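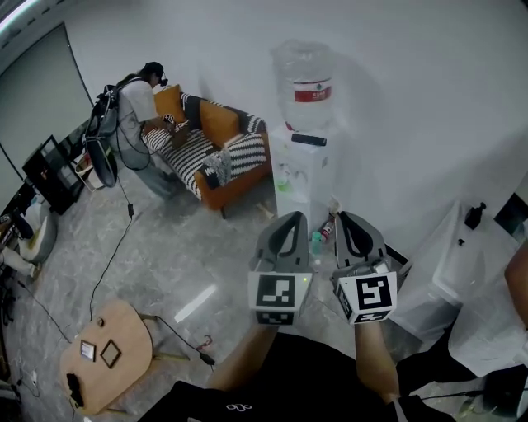
Dalal Smadi

Wandus hand-held grippers, sold in pairs

Grolladwood says a pair of these replaces a teleoperated arm for collecting household demos. I have my doubts. The marker block at the base of each gripper is bulky, and the curved fingers had trouble with thin cushion piping in our tests. The Gestell pair did better there – and costs less.

Weight: 69 g more per hand than Gestell
Warranty: 2 years
Cushion pickups tried: 200

Battery claim of 9 hours not confirmed. Ask for a loaner first.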